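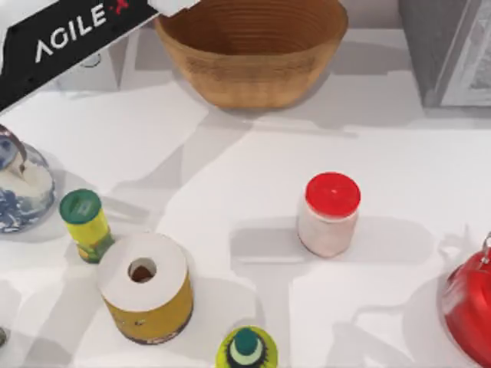
Posted by widad_m (Widad Moussa), Jukdale, 7 replies

Print this thread | E-mail this thread

Where do you all keep onions and potatoes in summer? We moved into an upstairs apartment in Jukdale and there is no basement and no pantry, just one cabinet next to the stove. I bought a big bag of each in July and the potatoes had sprouts in nine days. The onions went soft at the neck. I have a large woven bowl I could use on the table, but I don't know if being out in the light is worse than being in a warm cabinet.

konitz_kitchen wrote:
Light is worse for potatoes. They turn green and bitter. Onions don't care much about light as long as air moves around them. Put the onions in the bowl and the potatoes in a paper bag on the floor of a closet. Buy less at a time.

P. Duggan wrote:
Agree with keeping them apart. I don't agree about the bowl. If you pile onions deep, the ones at the bottom sit against each other and one bad one spoils its neighbors. I hang mine in old pantyhose with a knot between each. Ugly, but I had some from the fall still good 122 days later.

gobnait wrote:
One layer in a bowl is fine, Pádraig. She has an apartment, she isn't storing a crop. I go through mine before they have a chance to spoil anything.

P. Duggan wrote:
She said a big bag. A big bag isn't one layer.

widad_m wrote:
It was a 5 pound bag of onions. The potatoes were more. What about the fridge?

Angeliki T. wrote:
I keep potatoes in the fridge all summer and always have. People will tell you they go sweet. They do a little. I boil them, so it makes no difference to me. If you fry them they brown too fast, so take care there. I wouldn't put whole onions in the fridge. Mine got damp and the skins went moldy.

konitz_kitchen wrote:
I'd still say closet over fridge, but if the apartment is over 80 degrees all day then Angeliki may have a point. Check what the closet gets up to in the afternoon before you decide.

widad_m wrote:
Closet was 74 at 4 p.m. Going with a paper bag in there, onions out on the table, and smaller bags from now on. Thanks.

Comments

Bereket Workneh: Red onions go first, so use those up before the yellow ones.

Reader in Turmont: Does this work for garlic too? Mine dries out in the cabinet.

gobnait: Garlic is fine next to the onions. Leave the heads whole until you need them.

Contact the moderators | Copyright Cullinane Home Forums | Back to top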